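Sorting and Putting Away: Play Food in the Home Corner
Student project report, Module 8
Glykeria Tzanetos
Jan 19, 2025

Background

My placement was at the Mustutbridge nursery, in the room the staff call Altow. The home corner there has a shop counter, a small cooker and a large supply of play food. By the end of most mornings the food had spread to the book area and under the sand tray, and tidying up took longer than the staff wanted. My project looked at whether the kind of container made a difference to how the children put things away.

The children taking part were three and four years old. I watched 10 tidy-up sessions in November and kept written notes on each. The room budget did not allow for new furniture, so I used what was in the store cupboard and one set of play food already in use.

Containers

The old arrangement was a deep wicker basket. Children threw items in from a distance, and anything small went straight to the bottom. When they wanted the strawberry again they tipped the whole basket out.

I replaced it with a plastic bin that has a raised rim and rounded corners. Most of the pieces can be seen without digging. The rim is raised, so small hands can get hold of it, and it was light enough for two children to carry to the shelf. 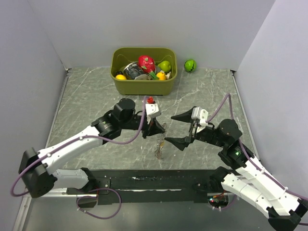 Fig. 1. The green bin with mixed produce; the watermelon is still on the table.

Choice of items

I kept the set mixed on purpose. The lemon and the pear are easy for this age group to name. The red fruit with the green points, which looks like a dragon fruit, was new to nearly all of them and led to a lot of talk. One girl called it the fire apple and the name stuck. I also left a can in with the fruit to see whether anyone would take it out as not belonging. Two children did so in the first session, and one of them put it on the cooker "for dinner".

Findings

With the basket, the food was off the floor in 8 minutes on average. With the bin this came down, though the last few sessions were shorter for other reasons — there was a visitor, and one day the heating failed. I would not want to rest much on the timings.

The clearer change was in how the children handled things. They placed items instead of throwing them, and round pieces were usually left until last as they rolled off the pile. Mulo, the room's puppet, was used to ask "who is missing?" and this worked better than an adult asking.

Problems

The bin fills quickly. Once the tall fruit is standing up in it, the lid from the store cupboard will not close. Leafy pieces also hide what is under them, so the children sometimes thought something was lost when it was not. My supervisor suggested two bins, one for fruit and one for tins and packets. I ran out of time to try this, but the staff in Altow plan to start it after half-term.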